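게임 시스템 설계 6주차 강의노트
턴제 전략 게임의 매치메이킹과 덱 기반 경제

개정: 2024년 10월

1. 이번 주 범위

지난주에는 턴 순서와 행동력 자원을 다루었다. 이번 주는 카드 수집 요소가 있는 턴제 전략 게임에서 대전 상대를 정하는 방식과 카드 공급량을 정하는 방식을 다룬다. 두 주제는 보통 따로 가르치지만 실제 서비스에서는 같은 지표를 공유한다. 수업에서 사용하는 사례는 Clustier이며, 육각 격자 전장에서 40장 덱으로 진행하는 2인 대전 게임이다. 비교용으로 Plallel의 규칙서를 함께 읽는다. 두 규칙서는 강의 게시판 자료실에 있다.

2. 용어

레이팅: 선수의 실력을 하나의 수로 나타낸 추정값. 화면에 표시되는 등급과 다를 수 있다.
불확실성: 추정값의 분산. 신규 계정과 장기 미접속 계정에서 크다.
대기열: 같은 규칙으로 상대를 기다리는 계정의 집합. 모드와 지역에 따라 분리된다.
풀: 특정 시점에 대전에 사용할 수 있는 카드 전체. Clustier의 현재 풀은 961장이다.
제작 재화: 중복 카드를 분해하여 얻고, 원하는 카드를 만들 때 소비하는 자원.

3. 레이팅 갱신

기본형은 기대 승률과 실제 결과의 차이에 계수 K를 곱해 더하는 방식이다. 기대 승률은 두 레이팅의 차이를 로지스틱 함수에 넣어 구한다. K가 크면 수렴은 빠르지만 안정 구간에서 진동이 남는다. Clustier는 배치 경기 중 K를 40으로 두고, 배치가 끝나면 단계적으로 낮춘다.

주의할 점은 선공 이득이다. 기대 승률이 50퍼센트인 두 계정이 만나더라도 선공의 승률이 55퍼센트라면 갱신식은 선공에게 점수를 더 준다. 해결책은 두 가지다. 첫째, 선공 여부를 기대 승률 계산에 상수항으로 넣는다. 둘째, 후공에게 추가 카드나 행동력을 지급하여 승률 자체를 맞춘다. Plallel은 두 번째 방식을 택하며 후공이 시작 손패를 한 장 더 받는다. 이 경우 덱 유형별로 보정 효과가 달라지므로 유형을 나누어 다시 측정해야 한다. 저비용 유닛 중심의 덱은 추가 카드의 가치를 높게 쓰고, 고비용 덱은 초반에 그 카드를 내지 못한다.

4. 대기열과 허용 폭

상대 탐색은 좁은 레이팅 폭에서 시작해 대기 시간에 따라 폭을 넓힌다. 확장 함수는 선형, 계단형, 지수형이 쓰인다. 선형은 구현이 간단하고 분석이 쉽다. 계단형은 경계 시점 직후에 불균형 대전이 몰리는 현상이 있다. 지수형은 인구가 적은 상위 구간에 적합하나 상한을 반드시 둔다.

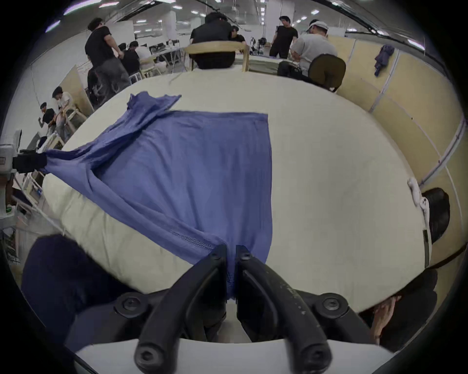

폭의 상한은 허용 가능한 최저 기대 승률에서 역산한다. 수업에서는 강한 쪽의 기대 승률이 78퍼센트를 넘지 않도록 제한한다. 이 값을 로지스틱 식에 대입하여 레이팅 차이로 바꾼 것이 상한이다. 상한에 도달한 뒤에도 상대가 없으면 대기열을 통합하거나 컴퓨터 상대를 배정한다. 컴퓨터 상대와의 대전은 레이팅에 반영하지 않는다.

5. 카드 공급과 제작 재화

신규 계정이 경쟁 가능한 덱 하나를 갖추기까지의 기간을 T라 한다. T는 일일 획득 팩 수, 등급별 확률, 분해 환급률의 함수이다. 팩에서 특정 카드 한 장을 얻을 확률은 풀이 커질수록 낮아진다. 따라서 확장팩을 출시할 때 환급률을 고정하면 T는 계속 증가한다. 대응 방법은 다음과 같다.

가. 순환제: 오래된 세트를 표준 대기열에서 제외한다.
나. 중복 방지: 보유 상한에 도달한 카드를 팩의 추첨 대상에서 뺀다.
다. 기본 세트 지급: 일정 등급 이하의 카드를 계정 생성 시 제공한다.

나 항을 적용하면 분해할 중복 카드가 줄어 재화 유입도 함께 준다. 계산할 때 두 효과를 분리하지 말고 하나의 시뮬레이션에서 처리할 것. Clustier의 6월 패치가 이 경우에 해당하며, 적용 전후의 표는 자료실의 Honell 시트에 있다. 시트의 둘째 탭은 단위가 팩이 아니라 카드이다.

6. 지표의 공유

카드 보유량은 승률에 영향을 주므로 레이팅은 실력과 보유량이 섞인 값이 된다. 보유량이 적은 숙련자는 낮은 구간에 머무르며, 같은 구간의 초보자에게 불리한 대전을 만든다. 덱의 제작 비용을 보조 변수로 넣어 회귀하면 두 요인을 어느 정도 나눌 수 있다. 다만 저비용 덱이 강한 시기에는 계수의 부호가 뒤집히므로 시즌별로 따로 추정한다.

7. 과제

(1) 선공 상수항을 포함한 갱신식을 작성하고, 선공 승률 55퍼센트에 해당하는 상수를 구한다.
(2) 선형 확장과 계단형 확장을 구현하여 대기 시간의 중앙값과 기대 승률 분포를 비교한다.
(3) 중복 방지 적용 여부에 따른 T의 변화를 시뮬레이션한다. 난수 시드를 보고서에 기재한다.

코드와 보고서는 하나의 압축 파일로 제출한다. 그래프의 축에는 단위를 표기한다.

읽을거리: Ó Ceallaigh 강의 자료집 4장(대기열 모형), Plallel 규칙서 2장과 부록. 다음 주에는 시야 제한과 불완전 정보를 다룬다.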